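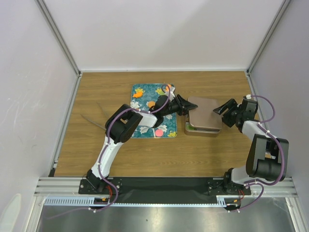

When the lid won't sit, stop the arms

Hello again from the bench at Flunddale! I promised last time that this column would be all good news, and then we had a week with the lunch box task, so you're getting a fault report instead. Put the kettle on.

For anyone just joining, we have two arms working from the front edge of one table, and the job is to put the food pieces in the container and close the lid with both grippers. Packing has been going nicely for a while now. Closing is where it all went sideways, and I mean that pretty literally, because the lid kept ending up shifted toward the back with the front rim sticking out and a bit of green showing through the gap.

A crooked lid on its own is no big deal. I get crooked lids at home. What bothered me was what the controller did next. It decided the lid was on, called the run a success, and told both arms to press down and finish. The left gripper pushed on its corner, the right one had a finger over the other side, and since the lid had nowhere to go, the arms ended up pushing against each other through a piece of metal-colored container. The right arm hit its current limit and tripped. The left arm didn't, and it kept right on pushing until I got to the stop button.

No one was hurt and nothing broke (I checked the fingers twice). But one arm quitting while its partner carries on is exactly the kind of thing our safety sheet says can't happen, so I shut the cell down for the rest of the day and started digging through the logs. We're at 1,961 logged runs on this setup, and I'm sorry to say I found 70 where the lid was marked closed and clearly wasn't. Most of them ended quietly. In 3 of them the right arm tripped the same way, and I had been clearing that fault as a hiccup and starting the next run. That one's on me.

So what was going wrong? Two separate things, as far as I can tell.

The first is the "closed" check. It only looked at how high the grippers were when they stopped. If the lid is resting on the back rim and tilted just a hair, the fingers stop at very nearly the right height and the check passes. It never asked where the front edge was! I wrote that check back when we were using the old Wuden box, which had a deep lip and more or less found its own way home. The new lid is flat and will happily slide around if one arm gets there before the other.

The second is the stop signal. Each arm was supposed to watch the other one's fault line and freeze if it changed. The right arm was listening. The left arm was set to listen too, but on an input we moved when we rewired in the spring, and the setting never followed the wire. I stared at that page for an embarrassingly long time before I saw it.

The fixes are in, and they're pretty plain. A trip on either arm now stops both within 500 milliseconds, and I've tested it from each side with the grippers empty. The lid check now needs the front edge in place before anyone presses down. If it isn't there, the arms back off, lift, and wait for a person. I also turned down the pressing force, which makes the whole thing look a little timid, but I can live with timid.

I have not fixed the sliding. My friends over at the Shen lab think the left gripper should hold the near corner while the right one nudges, and the Brutthorpe people swear by a soft pad on the fingers. I'm going to try both and will gladly take other ideas.

One request if you use the cell when I'm not around: please don't clear a fault and hit start. Leave the lid wherever it stopped, take a quick picture, write down which arm tripped, and send me the run number. If the grippers are still touching the container, leave the power off until you've read the release steps on the door. Reaching in to straighten the lid is so tempting, I know, and I've done it myself. Please don't.

The cell is open again for packing runs. Closing runs stay off the schedule until I've had a few quiet days with it, and I'll post here when they're back.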